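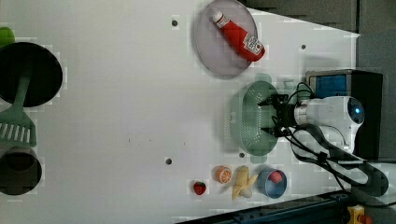 The gripper at the rim of the green colander, with the ketchup bottle on its plate behind.

We passed 350 episodes on the kitchen set last night and I'm still grinning about it! The goal is 500 by the end of the month, and then Nadhirah Purba gets to start a proper training run on her side (she has been very patient with my half-finished folders).

The colander is my favorite thing to record right now. A strawberry is easy, you close on it and lift. The colander has a thin rim and those short tabs at the ends, so every good grasp has to come in at a decent angle, and I love seeing how many different ways there are to do it. My early episodes all looked the same – same approach, same speed, same spot on the rim – and the policy we trained on them in March fell apart as soon as I turned the thing a little. So now I shuffle everything between takes. The ketchup goes across the plate one time and off it the next, the fruit swaps places, the spatula ends up wherever.

I've also stopped throwing out the clumsy ones. If I miss the rim, back off and try again, that gets its own tag and stays in. Nadhirah pulled 17 of those into a small test batch and wants a lot more, so apparently my bad driving is finally useful.

Next up is the plate, which scares me a bit. It's round and low and there isn't much to grab – if you've recorded flat dishes with a two-finger gripper, please leave a comment and tell me how you come in on them!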